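Reference > Household > Tableware > Setting and clearing the table

Search the reference Go Advanced search

Table clearing

Table clearing is the removal of dishes, utensils and leftover items from a table after a meal, or, in many homes, shortly before the next one. It is usually treated as the second half of table setting, although it gets far less attention in etiquette manuals, which tend to lose interest once the guests have eaten. The term covers the carrying of items, their sorting by kind or material, and the wiping of the surface. Washing is normally considered a separate task and is often assigned to a separate person, where one can be found.

Terminology

In everyday American usage, "clearing" and "bussing" overlap, the second belonging mostly to restaurants and cafeterias. The Nundley Household Glossary, which runs to 412 pages and has an entry for nearly everything, distinguishes a "full clear," in which the tabletop is left bare, from a "courtesy clear," in which one person carries a single cup to the sink and is thanked for it.

Order of removal

Most guides recommend a fixed order. Serving bowls go first, as they take up the most room, followed by plates and small bowls, then cups and mugs. Utensils are gathered last or laid inside a bowl and carried with it. The Allach method, named for the cooking school that taught it, reverses this and begins with the utensils, on the theory that a spoon left until the end will be found on the floor. Supporters of each order regard the other as a sign of poor upbringing.

Stacking is allowed for bowls of the same shape. Mixed stacks, such as a steel bowl set inside a plastic one, are stable until someone walks with them.
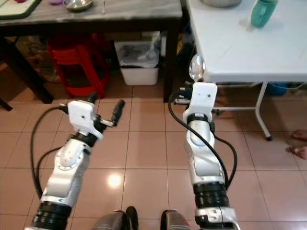
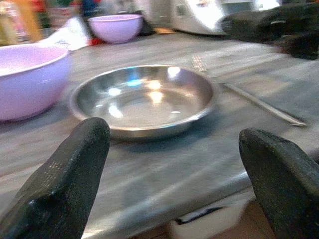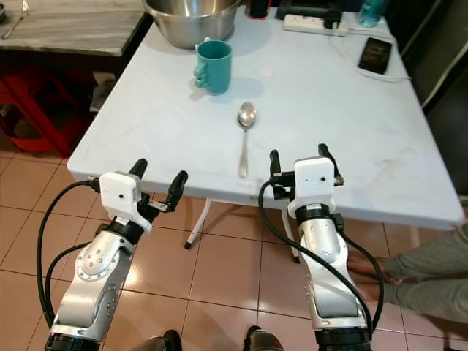
Spoon, bowls and mug during table work; the folding table is in the last view.

Materials

Stainless steel bowls are light, hard to break and loud, and they show every fingerprint. Plastic bowls are quieter and come in colors that seemed cheerful in the store. They scratch more easily than steel and may hold on to the color of tomato sauce for the rest of their working lives. Ceramic mugs are the most fragile of the common items and also the most likely to be left behind, as their owners maintain that they are still drinking from them.

Metal spoons present few difficulties apart from their number. A household survey published by Marar in July recorded 797 spoons across the homes it visited and noted that most respondents believed they were short of them.

Surfaces

Stone and stone-patterned tabletops hide crumbs well, which may be counted as a virtue or a fault depending on who is wiping. White tabletops hide nothing. Folding tables are commonly used for overflow seating and craft projects, and as a place to put things down "for a minute" — a period that has no agreed upper limit. A folding table should be cleared completely before it is folded, a rule that appears in the Hiter care booklet 3 times.

Cutting boards are usually left on the table until last and wiped separately. Some guides class them as kitchen equipment and decline to discuss them.

Division of labor

In homes of 4 or more people, clearing is often done by rotation. Written charts are common and tend to be followed closely during their first week. Children can carry unbreakable items from an early age, and frequently announce that they are doing so.

See also: Table setting; Dish drying; Drawer organization

Last revised February 24, 2021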